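Prelness Table Cover Paper, wide sheet, pack of 50

Rating: 3.5 out of 5
Category: Craft and work surface supplies
Tested on: light wood table, oiled finish

Prelness sells this as cover paper, a category that sits somewhere between drawing paper and the kraft rolls sold for packing. It is plain white, uncoated, and comes flat in a pack of 50 sheets. I bought it in March to protect a table that gets used for gluing, pattern tracing and cutting layouts, and have gone through 12 sheets so far. The comparison papers are the Kuko banquet roll, which I used for the previous year, and a pad of Yüksel layout sheets left over from another job.

Flatness

Flat packing is the main reason to pay more for this product. The Kuko roll has to be weighted at both ends and still lifts in the middle for the first hour. A Prelness sheet lies down when placed on the table and can be drawn on immediately. The exception is the bottom sheet of the pack, which had picked up a shallow bend from the carton. Turning it over and leaving it under a cutting mat overnight took most of the bend out.

Storage has to be flat too. The pack does not fit in an ordinary drawer, and standing it on end against a wall produced a curve in the outer sheets after a few days. Mine now lives under the table on a shelf.

Surface

The two sides differ slightly. One is smooth, the other has a faint tooth that can be felt with a fingertip but is hard to see. The smooth side is better for fine pens. Pencil works on both. The side is not marked on the wrapper or on the sheets, so it has to be checked by touch each time.

Water-based marker spreads a little at the start and end of a stroke. Alcohol marker goes through. Two layers stopped it in my tests, at the obvious cost of a second sheet. White glue dries without sticking the paper to the table if the drops are small; a larger spill soaked through and left a dull ring that had to be wiped off with a damp cloth. The product page says "protects against spills," and I would read that as meaning paint drips and pencil dust.

Strength

Dry, the sheet is hard to tear by accident. Pulling it across a table edge did not start a rip. Damp, it loses most of that strength and pills under an eraser. Masking tape came off cleanly on 3 of the sheets when peeled slowly. Peeled quickly, it took a layer of fiber with it.

Folding is clean in one direction and slightly ragged in the other, so there is a grain. For anyone who wants to reuse sheets as pattern paper, it is worth folding a corner before starting. The Yüksel sheets fold better both ways but are much smaller and cost more per square foot.

Size and trimming

The sheet is large enough that on my table only a thin strip of wood is left bare along the back. I prefer that to an overhang, which catches on sleeves. On a longer table two sheets would be needed, and the joint would have to be taped if anything is going to be drawn across it.

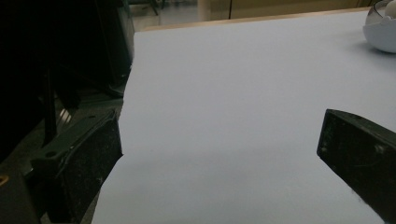
White sheet laid flat, with the light tan wood showing along the far edge. The paper has a slight blue-lavender cast in dim, cool light.

Color

In daylight the sheet is a neutral white, a bit less bright than copier paper. It takes on the color of whatever light is in the room, as any uncoated white stock will. For matching paint or fabric I would still use a proper gray card. For tracing and layout it makes no difference, and the lack of gloss is easier on the eyes than the vinyl cover I used before the rolls.

Price and supply

Per sheet, it costs more than the same area from a 400 foot Kuko roll. The roll wins for parties, floors and anything else where the paper goes in the bin the same day. Purkov stocks the Prelness pack with a corner-protected carton – the first pack I ordered, from a general marketplace seller, came with two crushed corners and went back.

Pros: lies flat at once, takes pencil and fine pen well, strong when dry, no gloss.

Cons: sides unmarked, weak when damp, alcohol marker bleeds through, awkward to store.

I will reorder when this pack runs out, and keep the rest of the roll for painting.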